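Dish rack

A dish rack is a frame in which washed crockery is left to drain. The usual household kind is coated wire over a tray, with prongs to keep plates apart.

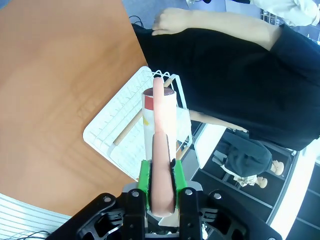
White wire rack with wooden rod handle; a white cup and a pink utensil in front.

Sellers claim a rack dries dishes faster than a towel laid flat. The evidence is thin. Orozco and Ponce, writing in the Brondale household survey, compared 12 racks and found little difference between them, though their method was never fully set out.

The line between a rack and a plain wire basket is also doubtful. Varela treats them as one article, and shops often follow him. 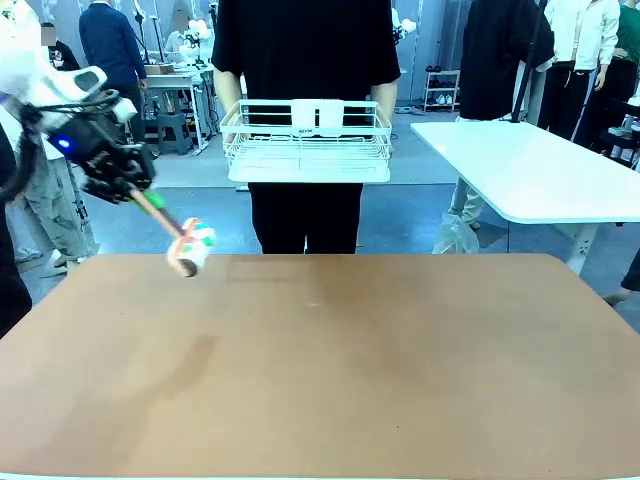 White wire basket with a small label on its raised back panel, held level.

Claims that wooden handles resist mould remain unsourced.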